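About the Bamora Hand Group

We teach robot hands to be gentle, and we think it's one of the most enjoyable problems going!

Bamora began as an evening project between Kinga Hajdu and Nahuel Toledo, who were both tired of watching good grippers crush paper cups. Elli Nieminen joined to run the training code, Remo Costa builds and rebuilds the fingers, and Kausar Dhanial keeps our test records in better shape than the rest of us deserve.

Our method is called Shao. Most of our earlier training runs used full grasps, start to finish. With Shao we train on the last moments before contact, when the fingers are still open and small corrections matter most. We recorded 3000 approaches for the first study and kept 2199 after checking them by hand (a long December, that one). On 51 household objects the hand had never handled, it dropped far fewer than our old full-grasp version did. Shiny spoons still beat it. We're working on spoons.

The view from the wrist is what the method learns from, so we spend a lot of time looking at the world this way.
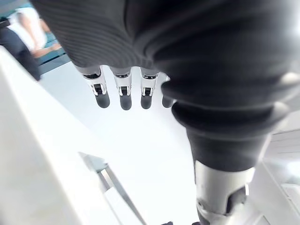

The left hand over a white work surface, fingers slightly curled, nothing touched yet.

We share our test lists and our failed runs along with the good ones, and we love hearing from people who try Shao on a different hand. Students are welcome to visit, too. Write to Elli first and she'll find you a day when the hand is in one piece.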